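Rernix Publishes Code of Practice for Hand-Held Gripper Work in Shared Spaces

For release Friday, 9:00 a.m.

Rernix, the member body for companies and laboratories that record manual tasks for robot training, has published its first code of practice for work with hand-held grippers. The code takes effect in February and applies to all member sites, including those that run sessions on behalf of outside clients.

The document sets 12 rules under four headings: floor and cables, people and distance, objects and appliances, and records. It was drafted over the past year by a working group drawn from three member organizations, Wasov, Asfaw and Bandent, and was put out for comment before adoption. Rernix received 193 written comments and has published its response to each of them alongside the final text.

"Robot arms have had safety rules for a long time. The people who hold the same gripper in their own hands, for hours at a stretch, have mostly worked from house rules that differ from one site to the next," said Nuria Belay, head of standards at Rernix. "A person who moves between two of our member sites should now find the same rules on the wall at both."

Scope

The code covers any session in which a person uses a gripper held in the hand to carry out a task that is being recorded. It covers the person holding the gripper, anyone working alongside, and anyone else in the room. It does not cover powered robot arms, which remain subject to the rules each site already has in place. Where the two kinds of work share a room, the stricter rule applies.

Household tasks receive the most attention in the text. Reaching into refrigerators, cupboards and drawers puts the arm and wrist at an angle that the user would not normally hold for long, and it often brings two or more people close together at one appliance. The working group found that member sites had very different habits in this area, from the height at which an appliance was placed to the number of people allowed near an open door.

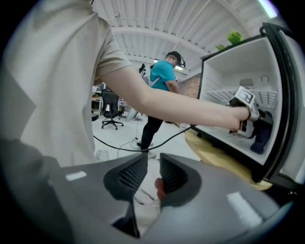

A hand-held gripper in use inside a mini fridge, with a second gripper in the foreground and a colleague wearing a headset nearby.

Main provisions

Under the heading of floor and cables, the code requires that every cable crossing a walking path be routed, covered or taped down before a session begins. Where a cable must stay free so that the gripper can move, the session lead is to name the path it may take and keep other people out of it. Chairs that are not in use are to be moved back from the working area.

The section on people and distance asks each site to mark a working area around the appliance or table. Two people may reach toward the same appliance only if they have agreed beforehand who moves first, and a spoken signal must be used when that order changes. Anyone wearing a headset that narrows the field of view is to be told when another person steps in or out of the area.

Working time is limited as well. No person may hold a gripper for more than 60 minutes without a break, and tasks that call for a bent or fully stretched arm are to be alternated with tasks done at table height. The break may be taken in any form the user chooses, provided the gripper is put down.

For objects and appliances, the code states that a small appliance placed on a table must be stable with its door fully open. Items resting on top of it must be light and must not be able to fall into the working area. Glass is not to be used in tasks that involve a reach below a shelf. Gripper fingers and finger pads are to be inspected at the start of each day, and a worn or loose pad is to be replaced before the tool goes back into use.

The final section deals with records. Each site is to keep a log of session times, tools used and any incident, including those in which no one was hurt. People who may appear in a recording must give written consent in advance, and a notice must be posted at the entrance to any room where recording is under way. Visitors who have not given consent are to be kept out of view or the session is to be paused.

Changes after the comment period

Several provisions were revised in response to comments. The draft had called for a fixed distance between any two people in the working area. Smaller sites objected that this would rule out paired tasks altogether, and the final text relies on agreed turns and spoken signals. The inspection rule for finger pads, which was weekly in the draft, is now daily.

"We tried the draft at our own site before we voted on it, and two of the rules did not survive the first week in the form we had written them," said Yabsira Gudeta, who chaired the working group for Asfaw. "The cable rule is stricter than I would have guessed at the outset – it was also the one that drew the fewest objections."

Adoption and review

Member sites have 4 months from the effective date to bring their written procedures into line. Rernix will carry out site visits during that time on request, and the visits will be advisory. After that, compliance will be checked as part of the regular membership review. A site that falls short will receive a written list of corrections and a date by which they are to be made.

Companies and laboratories outside the membership may use the code free of charge, provided the text is not altered. A one-page summary suitable for posting is available in the same place as the full document, and training slides for session leads will follow.

The working group will remain in place to collect incident reports and questions from sites. It expects to propose a first set of amendments after one full year of use.

About Rernix

Rernix is a membership organization for companies and laboratories engaged in recording manual work for use in robotics. It publishes guidance, arranges site visits and maintains a shared glossary of terms for its members.

Contact: Rernix Press Office | © Rernix. All rights reserved. | Back to top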